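Search the support archive
Enter ticket number or keyword
Reading time: 2 minutes
Tuesday, by Poul Grímsdóttir, Sarnura Workshop Support

Ticket 122: desktop tower does not start

The unit was reported by Ronaldo Barredo of the Stideton office. On pressing the power button the fans turned for 5 seconds and stopped, with nothing shown on the monitor. The fault was repeated at the bench on three attempts.

09:40. Mains lead and wall socket tested. No fault found.

10:15. Side panel removed and the tower laid on its side. Both memory modules were taken out and tried singly in each slot. No change.

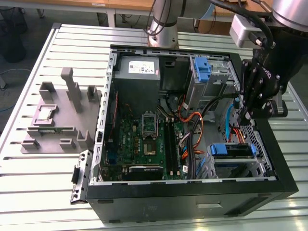

11:05. The processor was withdrawn for inspection and the retention frame left open. No bent contacts were found in the socket. The graphics card has been left in place for the present — it will be tested separately should the fault continue.

11:30. The drive cables are to be reseated at both ends before the processor is refitted. Any cable with a loose connector should be replaced from stock.

A replacement power supply has been requested from Vurolia. The office is asked to allow some 60 hours for delivery.

Status: open, awaiting part. Mr Barredo has been informed and has been issued with loan machine 99.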